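Week 6 handout: notes from the Vasik demonstration

Transport Automation, second-year option. Read before the seminar. Bring your own notes from the day as well, since mine are grumpier than most.

Background

Vasik builds small wheeled delivery robots that drive themselves. The navigation software is called Feneo and is licensed from a firm called Goh. On 26 March 2019 the company put on an open demonstration in a residential district, and those of you who signed up were handed a lanyard, a leaflet and a place on the pavement. The leaflet makes three claims I want us to test: that the robot "understands the street", that it "needs no map", and that it is "ready for everyday use". Keep the wording in front of you. Companies choose these words with care and so should we when we answer them.

1. What the robot has to work with

Most of what you hear at a demonstration concerns the software. Start with the view. A machine this low sees a great deal of road surface and very little of anything else, and whatever is far off takes up hardly any of its picture.
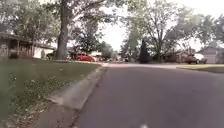
Fig. 1. Street view from road height, kerb and lawn to the left.

Find the red car. A person standing up would pick it out at once and have a fair idea of how far away it was. From down here it is small and soft at the edges, and it is one of the easier things in the view because of its colour. Now look past it to the dark shape low down near the junction. I have tried it on two colleagues and got two answers. If we can't say whether it is a vehicle, we should be slow to accept that the software "understands" it. It may well assign it a label. A label is an output, and we were shown no figures on how often the labels are right.

The kerb is a better story for Vasik. It is pale, rounded and continuous, and a kerb follower could do a lot with it. Ask yourself how much of the driving we watched needed anything cleverer than that. I asked on the day and was told the system "uses all available cues". Write down answers like that word for word.

2. The surface

The leaflet says Feneo was trained on 4,000 street clips. It doesn't say which streets, what season, or how many had anything wrong with the road. When a company gives you one large number, your next question is what it was divided into.
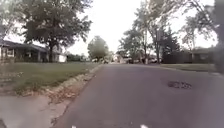 Vasik open day notes, by the course tutor

Two features matter in this view. One is the dark patch on the right half of the road, which could be a pothole or could be a rough repair. The difference is nothing to a lorry and quite a lot to a small wheel. A camera gives you darkness and a ragged edge; depth has to be worked out some other way. The other is the band of brown and tan leaves in the gutter. Leaves can hide the foot of a kerb, and a robot that hugs the left side would meet them all the way along.

I would have liked to see the robot sent at the patch on purpose, several times, from different angles. The route was fixed by the company, 600 metres long, and questions about changing it were put off until the end, when there was no time left. A fixed route proves that a fixed route can be driven. It tells us nothing either way about the "no map" claim, and you should say so plainly in your write-up.

3. Other road users

The harder cases come with things that move, or that will be somewhere else tomorrow. Bins are the obvious one. They stand at the kerb on collection day and are gone the next, so a robot leaning on a stored map would be caught out by them.
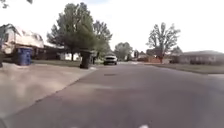

Goh wrote in after reading a draft of these notes, to say that a public demonstration was never meant as a safety trial, that the full test results would be released in June, and that judging the software on a single fixed route was unfair to the people who wrote it.

The point about fairness I accept in part. But the leaflet said "ready for everyday use", and it was handed to members of the public. If the demonstration wasn't evidence, the leaflet shouldn't have leaned on it. We will look at the results when they come.

For comparison, Dranusport's trial report (in the reading pack) lists every stop and every time a person took over. It is dull and you should read all of it.

For the seminar

Take one of the three claims and write down what you would need to see before you believed it. Say who would run the test and who would choose the street.

Write 2 pages at most. Quote the leaflet exactly, and keep what you saw apart from what you were told.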